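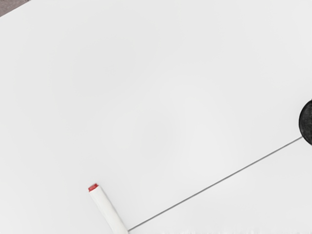

Repeindre un plateau de table en blanc mat : quelle préparation, quelle finition ?

Forum Bricolage et déco > Peinture et meubles

Bonjour à tous !

Je me lance enfin dans la rénovation de la grande table de ma salle à manger, et je suis ravie, ça fait des années que j'en parle. C'est une table en pin massif, vernie, avec un vernis qui a pris une teinte orangée que je ne supporte plus. Les pieds, je les garde tels quels (ils sont tournés et plutôt jolis), mais je voudrais un plateau blanc, bien mat, sans aucune trace de rouleau.

J'ai déjà fait un essai sur une chute de planche et c'est moyen : le blanc a jauni par endroits au bout de deux semaines, surtout autour des nœuds. J'avais poncé à la main, dépoussiéré, puis passé deux couches d'acrylique mate directement. Donc plusieurs choses à savoir avant de toucher au vrai plateau :

- est-ce qu'il faut retirer tout le vernis ou juste le dépolir ?
- comment bloquer les nœuds ?
- est-ce qu'un mat tient sur une table où on mange tous les jours, avec deux enfants qui dessinent au feutre ?

J'ai un budget peinture de 53 euros, le reste est passé dans la ponceuse (une Piveo d'entrée de gamme, j'en suis très contente d'ailleurs). Merci d'avance, j'ai hâte de m'y mettre !

Vasanthi Chowdary

Noman Ansari
Membre depuis novembre

Bonjour Vasanthi, quel beau projet ! J'ai fait exactement le même avec la table de ma grand-mère et je m'en félicite à chaque repas, alors je te donne tout ce que j'ai appris, en vrac mais à peu près dans l'ordre.

Le vernis d'abord. Si ton vernis est sain, qui ne s'écaille pas, tu peux te contenter de le dépolir. Grain 120 pour casser le brillant, puis 180. Si ça cloque quelque part, là il faut aller jusqu'au bois nu sur toute la surface, sinon tu verras la marche sous la peinture, et en blanc mat avec une lumière rasante on ne voit que ça. Avant de poncer, lessive bien le plateau et rince. La cire et le gras de cuisine encrassent l'abrasif et se font étaler partout.

Les nœuds maintenant. Ton jaunissement, c'est très probablement la résine et les tanins qui remontent à travers l'acrylique. Il te faut une sous-couche bloquante, pas une simple sous-couche d'accrochage. Celles à base de gomme-laque marchent très bien sur le pin : une première touche au pinceau sur chaque nœud, on laisse sécher, puis une couche sur tout le plateau. Ça sent fort, ouvre les fenêtres ! Ensuite un égrenage léger au 240, un chiffon microfibre à peine humide, et tu passes la main à plat partout. Les doigts trouvent des grains que l'œil rate complètement.

Pour les traces : rouleau laqueur à poils ras (ou mousse haute densité), peu de peinture, toujours finir dans le sens de la longueur sans appuyer. Et surtout ne pas revenir sur une zone qui commence à tirer, même si ça démange. Deux couches fines, parfois trois en blanc. Entre chaque, j'égrène au 300 et je dépoussière. C'est long, mais quel plaisir quand la surface devient toute douce - j'allais la toucher le soir avant de me coucher.

Pour la tenue, prends une peinture spéciale meubles ou boiseries, surtout pas une peinture murale. Par-dessus, un vernis polyuréthane à l'eau, en mat, deux couches. Vérifie qu'il est annoncé non jaunissant, certains donnent un blanc cassé assez triste. Je remue longuement le pot, le matant se dépose au fond et on se retrouve avec un demi-brillant sans comprendre pourquoi.

Côté feutres : lavables, pas de souci. Indélébiles, essuie tout de suite et croise les doigts. Attends quand même quelques semaines avant d'y poser des plats chauds ou une nappe cirée, le film continue de durcir bien après qu'il est sec au toucher.

Tiens-nous au courant, je veux voir la suite !

grustcombe
Membre occasionnel

Perso j'ai mis un adhésif blanc mat par-dessus et basta. Fait en 2 heures, les bulles partent à la raclette. Ça se décolle un peu dans les angles.

atelier_bruraven
Contributeur régulier

D'accord avec Noman sur presque tout, sauf sur le mat intégral. Pour une table de tous les jours je conseille un velours ou un satin très léger. Le mat profond lustre là où les avant-bras frottent, et on finit avec des zones brillantes devant chaque chaise. En velours la différence se remarque beaucoup moins et ça se nettoie mieux.

Autre point, peins aussi le dessous du plateau, au moins une couche. Si c'est du massif et que seule la face est fermée, le bois peut tuiler. Et ne bloque pas les fixations du plateau sur la ceinture, il doit pouvoir bouger un peu au fil des saisons.

Pour le budget, en petits pots ça peut passer si tu comparais bien les prix. La gomme-laque se garde mal une fois ouverte, n'en prends pas trop.

Vasanthi Chowdary

Merci mille fois, c'est génial ! Je pars sur la bloquante et un vernis velours, et je ferai le dessous aussi, je n'y aurais jamais pensé. Je recommence un essai sur une autre chute avec un gros nœud bien résineux et je reviens vous dire !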